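Hanging the wash indoors on a small wooden frame

If you have no garden, or a wet April to get through, a little tabletop drying frame will see you right. Before anything else, wipe down the surface you'll be working on, right into the edge where the top meets its metal rail.

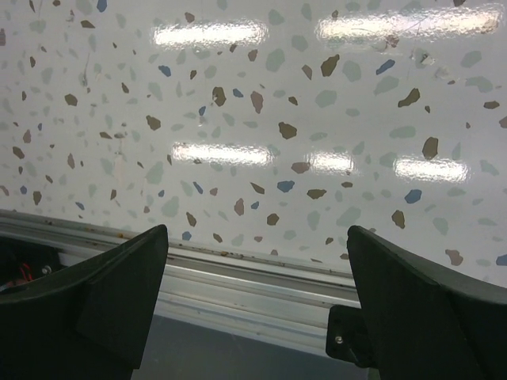 Page last changed: 12th February, by Vsevolod Shevchuk

Crumbs and dust love a clean shirt, so do give it a proper going over. Then bring the clothes across and shake each one out well – a good firm snap by the shoulders saves a lot of ironing later on.

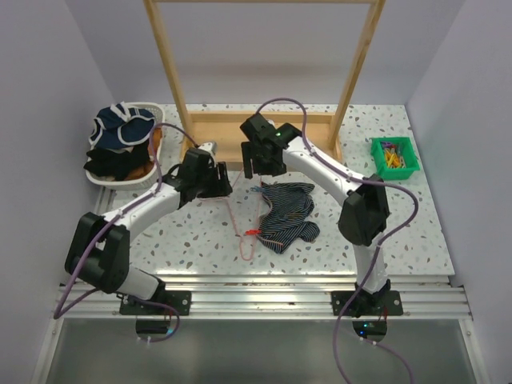 Hangers are kinder to shirts than pegs, in my view, and they take up far less room. Do up the top button so the collar keeps its shape. The thin wire sort, like the pink one lying on the table, is fine for light things, but a heavy jumper will sag on it and is much better dried flat. I allow up to 900 g on one bar and stop there.

Small things come last: socks by the toe, pants by the waistband, tea towels by a corner.
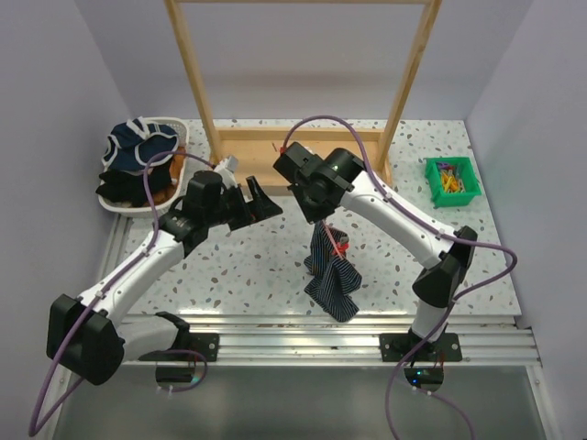

Leave a finger's width between one piece and the next, and turn everything round once, after lunch say, so that the backs get their share of air.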